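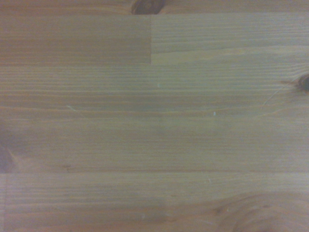
Anyone who has ever tried to sand a table in a small apartment will know why the new woodworking room in Zorkbridge was wanted so badly, according to one reader who wrote to us last month, and who added that the dust had got into the butter dish and stayed there until spring.

Well, the wait is over. The Driltthorpe workshop opened its doors in October, in the old seed store behind the Szűcs bakery, and on the first evening 49 people came through to look at the benches, try out the clamps and have a good long chat about glue. The benchtops are stained softwood, made up of glued strips with the knots left in, and there was plenty of friendly argument over whether they should have been stained at all. (Some of us like a pale bench, and some of us have spilled enough coffee to know better!)

The money, all 3084 dollars of it, came from two summers of yard sales and a very well attended pie night in Clilport, and it paid for the lumber, the stain and a secondhand drill press that still needs a new belt. Four benches are ready to use now – a lower one for children and for anybody who prefers to work sitting down should follow after the winter.

The room is open from 4 in the afternoon on weekdays, and there is no charge for a first visit. Bring your own apron if you have one, and please bring that wobbly chair you have been meaning to fix, as there are usually a few people on hand who would be glad to take a look at it with you. Parking is behind the bakery, next to the flour delivery door.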